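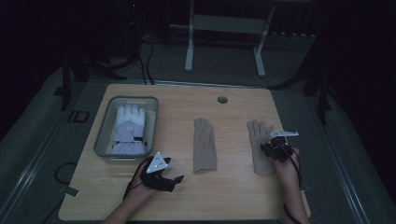
Ermelinda Cordeiro wrote to me that I was making a fuss over housekeeping, that a pair of grippers either closes or it doesn't, and that any afternoon spent wiping and checking them is an afternoon with no demonstrations in it. She has a point, and I've been arguing with her in my head ever since, mostly on the bus.

My own view is that the quarter of an hour before the first glove gets picked up is the most useful quarter of an hour in the day, and we treat it like something to be got out of the way. I look after the hand-held set at our Solteddale room (one table, two grippers, a lot of cable) and I'd happily give up part of my target to keep that quarter of an hour safe.

Take the marker plates. Each gripper has a flat white plate on top with little dots on it, and the whole business of knowing where the gripper was depends on those dots being where the software thinks they are. Knock a plate against the table rim and it can shift by a hair. You won't feel it in your hand! The fingers still close and the glove still comes up, and you carry on, pleased with yourself. In May we had 612 recordings in one batch and threw out 100 of them for exactly that, a plate on the right hand that had worked loose at the screw. Two minutes with a driver would have saved the lot.

So now I check the screws every morning, then hold each gripper still over the grommet hole at the back of the table and look at what the tracking says. I like the hole for this. It doesn't move, it doesn't get tidied into a drawer, and it's saved me sticking yet another bit of tape on a perfectly good tabletop.

Then there are the cables, and I could go on about cables all night. The one on each gripper wants to run down the inside of the wrist and along the forearm with enough slack that you can reach the far side of the table. Too tight and you start working from the elbow, all stiff, and the robot learns to be stiff as well. Too loose and the loop drags over whatever you're handling. A thin knit glove weighs next to nothing, so a cable brushing the cuff will turn it round before you've got anywhere near it. El Khatib, who supply our leads, do a longer version and I was very keen on it until I'd spent a morning fishing it off the floor. We went back to the short one.

Ermelinda's other complaint was that gloves are a soft option, and that I ought to be worrying about proper parts. I think she's got this backwards! A bracket forgives you. If the fingertips are a bit greasy or one pad is worn, you still get hold of a bracket. Knit fabric slides straight out, or it bunches up, or you lift one layer when you meant to lift both. And a padded winter glove is another animal again, with a strap and a buckle waiting to catch on a fingertip. If you want to know what state your grippers are in, give them laundry.

I change the pads after 3 sessions, whether they look tired or not. The Zotia notes that came with ours say to replace them "as required" - which in my experience means after somebody has lost their temper. Zokeo, the people we share results with, wait for the grip to start failing and then swap. Fine, but by then you've recorded a good stretch of somebody squeezing harder to make up for it, and you can't take that back out.

I'll give Ermelinda this much: a checklist can turn into a hiding place. I've had days when I fiddled with a stand for an hour and recorded hardly anything, and felt very thorough about it. I've also stopped re-taping things that didn't need it. But the screws, the slack and the pads stay, every morning, and she's welcome to come over and time me.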